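# Rolis Court Residents' Association: Minutes, 31 Aug 2021

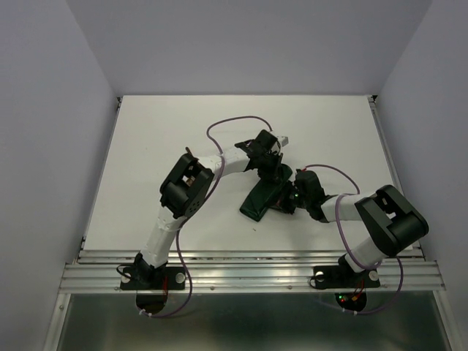
## Present

Efren Estrella (chair), Uriel Sosa (minutes, again), Cristóbal Godoy, Ignacio Lucero. Fermín Gallardo arrived during item 3 and asked that his arrival be recorded, so it is. Apologies from the Tạ household, who are at a wedding and sounded quite pleased about it.

## 1. Minutes of the last meeting

Approved with one change. Cristóbal did not "storm out" in May. He left to move his car and then decided to stay with the car. The minutes now say "left."

## 2. Money

Balance in the account is $2,136. Uriel pointed out that this would be a healthier number if it weren't also the number we were given in May, before we paid for the gutters. Efren will find out whether we paid for the gutters. Ignacio said the gutter people certainly think we didn't, judging by the letters, which have been going to the old chair's address and which she has been kindly putting through his door in bunches.

**Action:** Efren to read the letters.

## 3. The hedge

Discussion opened calmly.

The hedge between the parking spaces and the footpath has now reached the point where delivery drivers use it as a reason. Two quotes came in. Rodach would cut it to shoulder height, take the clippings away and come back in spring. Gronivum would cut it for $87 less and leave the clippings "tidily on site," a phrase that got a good deal of attention. Ignacio asked where on site. Cristóbal had called them to ask the same thing and was told it depends on the site.

Whose shoulder was also discussed. Efren is tall and favors Rodach. Uriel isn't, and would like to be able to see the road.

Fermín arrived here and said he'd be happy to do the hedge himself. The meeting remembered the rosemary. Fermín said the rosemary had been unwell to begin with. After a pause, the meeting thanked him for the offer.

Vote on Rodach: three in favor, Fermín against, Uriel abstaining until the shoulder question is settled in writing. Carried, once it was explained to Fermín that Uriel's abstention didn't go to him.

(Uriel notes that three in favor is all the others in the room, so please nobody write in asking for a recount.)

**Action:** Cristóbal to book Rodach and agree a height in inches.

## 4. Bikes in the stairwell

There are still bikes in the stairwell. The sign asking people not to leave bikes in the stairwell has been moved to make room for a bike.

Ignacio proposed a stronger sign. Cristóbal asked what would make it stronger. Ignacio suggested capitals. Fermín said he respects a polite sign more than a loud one, and it was put to him, gently, that one of the bikes is his. He said it's there temporarily. It has a cobweb on it from the front wheel to the banister.

Agreed that bikes go in the shed once the shed has a key. The shed had a key when we last discussed this. Efren thinks the Tạs may have it, and will ask them when they're back from the wedding.

**Action:** Efren to ask for the key. Fermín to move one bike as an example to the others.

## 5. Recycling

The green bin is being emptied and the blue bin isn't. A tag left on the lid said "contamination." Uriel looked inside and found a lampshade, most of a cake and a pair of ski boots. No one present skis, or would admit to it.

Ignacio would like the collection days posted in the lobby. Uriel said they've been posted in the lobby for a year, behind the hedge quotes and a flyer for a yoga class that has since closed. The notice board will be cleared. Anyone who still wants the yoga flyer should take it now.

**Action:** Uriel to clear the board and take the boots to the thrift store if they aren't claimed.

## 6. Summer get-together

Held over from May, and then from the rest of the summer. Cristóbal suggested calling it a fall get-together and keeping everything else the same, including the paper plates, which have already been bought. Agreed.

Food: everybody brings something. After last time, when everybody brought potato salad, there'll be a list. Fermín put himself down for potato salad before the list had been passed around and won't be moved.

Music: Ignacio has a speaker. Efren asked whether it's the same speaker. It is. It will be placed further away.

**Action:** Uriel to put the list on the board, in the space where the yoga was.

## 7. Any other business

- The hall light is on a timer set to go off halfway up the second flight. Cristóbal has bruises and offered to show them. Efren will look at the timer.
- Somebody has been feeding a cat. The cat is thriving and has been seen in three apartments, answering to a different name in each. No action.
- Fermín asked for the rosemary to be replaced. Deferred.

## 8. Next meeting

Same room, date to be set once Efren has read the letters. Ignacio to bring the good chairs. Uriel would like it minuted that taking the minutes was meant to rotate.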